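Keeping the boards white: a talk with Marlene Tavares

Marlene Tavares looks after the teaching rooms at Vivier, the adult learning center in Duvbridge. She orders the supplies, sets up the furniture and decides what gets repaired and what gets thrown out. She has been there eight years, and a good part of that time has gone into whiteboards. The center has 29 of them, in two buildings.

We met in January, at half past seven in the morning, before the first classes. She had a cloth over one shoulder and a spray bottle in her coat pocket.

"People think a whiteboard is a thing you hang up and forget," she said. "Then after two years it's gray and they want a new one. Most of the time they don't need a new one. They need to wash it."

She told me that wiping and washing are two separate jobs. The dry eraser moves ink dust around and takes off most of what you can see. What stays behind is a thin film, and the next day's writing goes on top of it. After a few weeks the old words start to show through, and people press harder with the marker and scrub harder with the eraser.

"I go over each board with a damp cloth, then a dry one. Plain water with a drop of dish soap. If there's a stubborn mark I use the alcohol spray, but then I rinse it. You have to rinse it. The first cleaner we bought left the surface sticky, and the ink wouldn't come off at all after that."

A full round of the rooms in the Queiroz building, which is the smaller of the two, takes her about 30 minutes.
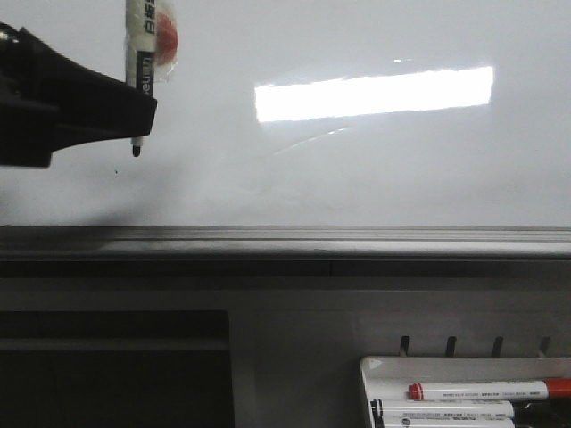

Dots and ghosts

I asked her what the hardest marks are. She said the small ones. A teacher rests the tip on the board while thinking of the next word, and there's a dot. It's too small for anyone to bother with, so it stays for a month and by then it has set.

"Write over it," she said. "Take a fresh black marker, cover the dot completely, and wipe it right away. The new ink loosens the old ink. I've taken off marks that had been there a whole school year that way."

Ghosting is her word for the pale shadow of old writing, and it's harder to fix. On newer boards it washes off. On boards where the coating has worn through, the ink gets into the surface and she can only make it lighter. She has a few of those, and she has moved them to the rooms used for coffee breaks and sign-up lists.

She doesn't allow scouring pads or bathroom cleaner. One of the evening teachers used a kitchen sponge once, green side down, and that board had to be replaced. She still brings it up at the start of each term.

The part she says gets forgotten is underneath. Everything that comes off a board has to go somewhere, and it goes down. It collects along the top of the rail and in the grooves, and then somebody lays a sleeve or a clean cloth on it. 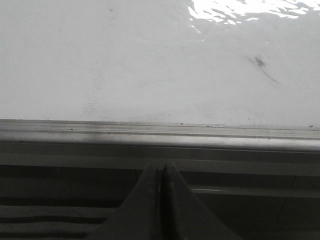

The rail under the board, with specks along its upper lip.

"I do the rail last," she said. "If you do it first, you're doing it twice. An old toothbrush is good for the ridges. A cotton swab if you're being very careful, but who has the time."

She used to vacuum the rails with a small hand vacuum, and she gave that up. The dust got past the filter and came down on the desks. A damp brush is slower, and the dirt ends up in the bucket.

I asked whether she had tried taking the rails off for a proper wash. She had, on one board. Two of the screws wouldn't go back in straight and the rail rattled until summer.

The markers are the bigger expense. Last year the center went through 374 of them. She knows the number from the order sheets, and she thinks it should be lower. Caps get left off over lunch. Dried-out markers go back on the rail when they should go in the bin, and the next teacher picks one up, finds it faint, puts it down again and asks for another box.

"I tell them, if it's dead, don't put it back. Throw it away. It's not rude to the marker."

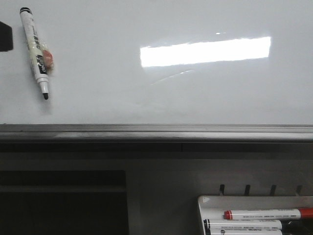 Thaís Portela

Her storage advice is simple. Markers in the supply closet lie flat, in the boxes they came in. Stored with the tip up for weeks, the ink drains to the wrong end and the first lines come out pale. Stored with the tip down, some of them leak into the cap. In the rooms she is less strict, as long as people can find one when they need it.

She prefers black for everyday use. Blue is fine. Red she hands out one at a time, on the grounds that it stains more than the others and is hard to read from the back row. Green she stopped ordering altogether, and she has had only one complaint.

We talked for a while about light. Glossy boards wash easily, and they also throw back whatever is on the ceiling. In the larger rooms the lights run in long strips, and from certain seats a piece of the board is just a white bar. Boncombe, the firm that refitted the upstairs rooms, offered her a matte surface. She tried a sample for a term. It was easier on the eyes and much harder to clean, and she sent it back.

"So now I tell the teachers, go and sit in the back before your class. Sit on the left, sit on the right. See where the shine is. Then you know where not to put the important thing."

Some do this, she said, and some write straight through the bright part. A thick line holds up better there than a thin one, and a big number better than a small word.

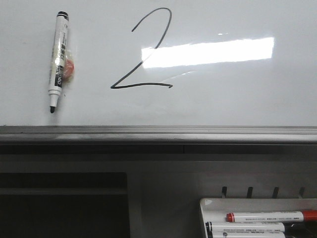

"Numbers I can always read," she said. "I come in at the end of the day and there's a page number, a room number, a two, a seven, whatever. It's the handwriting I can't make out. And then I have to decide, is this something they want to keep?"

Her rule is that anything with a box drawn around it and the word "save" stays up until the next evening. Everything else goes. She has wiped away things people wanted, and she has been told about it. One teacher now takes a photo of the board at the end of every class, and Marlene would like the others to do the same.

By then it was nearly eight and the corridor was filling up. She still had the rail in the end room to do, and she asked me to hold the door while she carried the bucket through.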